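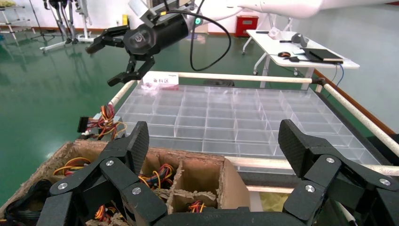

How long does it take to sort a box of servo leads? Longer than I told myself it would, by most of an afternoon.

February, after 4 p.m.

Sorting day again. I have my doubts about sorting days. Every winter I read something about how a clean bench makes a clean mind, and every winter I buy another tray, and by spring the tray has turned into a second place to lose things. So I went into this one with my arms folded.

The leads are still in the cardboard box. I know the box is ugly. The dividers are chewed up along the top and the walls have gone soft, but it has outlived two plastic bins from Trisero that were supposed to be unbreakable. The wires sit in there in bundles, black and red and that yellow that can't decide if it's orange. Next to the box is the big clear grid, which cost more than a tray of air should cost. The Tunen catalog says "everything in its own cell." Fine. Whose everything? A servo lead is springy and has opinions. You press it down, it stands back up.

The invoice from Alari says 236 leads. I don't plan to check. The last order was supposed to be 117 and I took their word for that too.

Tried twisting each one around two fingers before putting it down. Looks nice for a minute. Tried folding in thirds, better, but my thumbs got sore and I started doing it badly, then stopped doing it. Had a cheese sandwich. Came back annoyed at the wires, as if they'd done something while I was out. 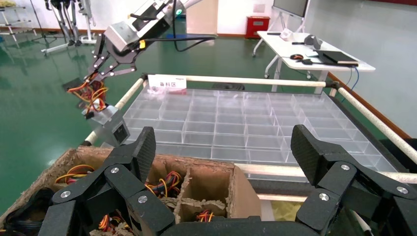
Is one lead per cell worth the trouble? Only for the kinds I reach for every day, and I'm not sure there are any.

The card on the back rail says 备料区, the material prep area. I like the card. It is the one part of this setup that does what it claims. I'm less sure a label makes an area, though. The cardboard got along without one.

Barrera swears by their color bags, 3 to a pack, and will happily sell me 1,000 ties to go with them. No thanks. I'd only have to sort the bags.

Plan for tomorrow: short leads in the front rows, long ones stay in the box, anything with a bent pin goes in the coffee can. If the grid is a mess again by the end of the month I'm using it for screws.

Need more coffee. Also a lamp bulb.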